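La ludothèque de la rue des Tanneurs rouvre ses portes, avec 323 jeux et un goûter

Il aura fallu de la patience, beaucoup de café et quelques coups de fil un peu tendus, mais c'est fait : la ludothèque Ledesma accueille de nouveau les familles depuis le début du mois de septembre, dans l'ancienne mercerie que les habitués du quartier connaissent bien, juste en face de la boulangerie. Les plus anciens se souviennent sûrement de la vitrine aux boutons et de la clochette de la porte, et ils seront contents d'apprendre que la clochette est restée (elle sonne toujours aussi fort, d'ailleurs, ce qui fait sursauter les bébés et rire leurs grands frères).

L'ancien local, derrière la salle Pindetti, était devenu trop petit depuis longtemps. On y jouait coude à coude, les manteaux s'empilaient sur les puzzles, et les jours de pluie il fallait parfois renvoyer des parents chez eux avec leur poussette, ce qui fendait le cœur de tout le monde. Le nouveau lieu offre 60 places assises, un coin lecture, une réserve digne de ce nom et des toilettes à hauteur d'enfant, réclamées de longue date par les assistantes maternelles.
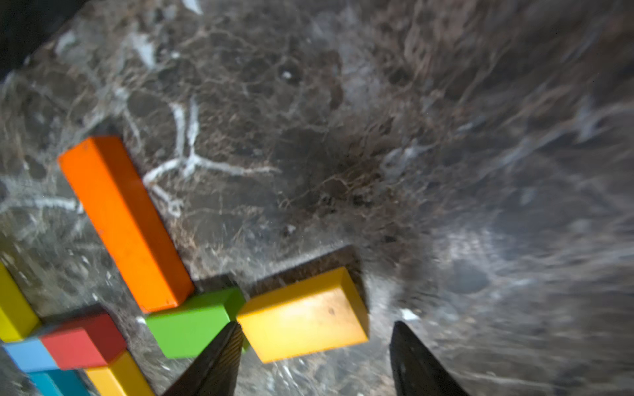 Des blocs de bois aux couleurs vives, sur fond de marbre brun veiné.

« Les gens nous demandent toujours quel est le jeu qui sort le plus, et ils s'attendent à une nouveauté avec des cartes brillantes et une règle de douze pages, raconte Danylo Moroz, le responsable du lieu. Mais chez nous, ce sont les jeux de construction. Les petits les empilent, les grands inventent des ponts, et j'ai vu plus d'un grand-père refuser de rentrer à la maison avant d'avoir fini sa tour. »

Le catalogue compte désormais 323 jeux et jouets, dont 41 sont entrés cet été grâce aux dons des habitants et à une collecte organisée à la sortie de l'école Drinley. Chaque boîte a été ouverte, vérifiée, complétée quand c'était possible, puis étiquetée selon l'âge conseillé. Il manque encore des pions par-ci par-là, et l'équipe accepte volontiers les dés orphelins, les sabliers et les petits sachets à fermeture que l'on garde tous au fond d'un tiroir sans trop savoir pourquoi.

Les amateurs de jeux de réflexion ne sont pas oubliés non plus.

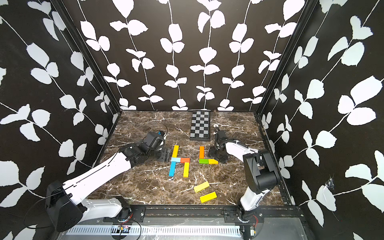
Lev Lytvynenko, qui animait déjà les parties d'échecs et de dames dans l'ancien local, reprend ses fins d'après-midi à partir de 17 heures, pour les débutants comme pour ceux qui ont envie de se frotter à plus fort qu'eux. Il prévient gentiment que l'on y perd souvent au début, et que l'on revient quand même. Les enfants peuvent venir seuls dès huit ans, les plus jeunes avec un adulte, et il n'est pas nécessaire de connaître la marche du cavalier pour pousser la porte.

Côté pratique, l'adhésion familiale permet d'emprunter 4 jeux à la fois, pour trois semaines, avec une prolongation possible par simple appel si personne d'autre ne les attend. Jouer sur place reste gratuit, adhérent ou non. Les familles qui possédaient une carte dans l'ancien local la conservent jusqu'à son terme et n'ont aucune démarche à faire, même si Danylo Moroz serait ravi qu'elles passent malgré tout dire bonjour et voir les nouvelles étagères, montées par les menuisiers de l'atelier Vunen.

Un goûter de bienvenue aura lieu avant la fin du mois, à 16 heures, avec des parties ouvertes à tous, une lecture de contes pour les tout-petits et, on nous l'a promis, la fameuse tarte aux prunes des parents d'élèves. Chacun peut apporter une boisson ou un gâteau à partager. La date sera affichée en vitrine et à l'accueil de l'école.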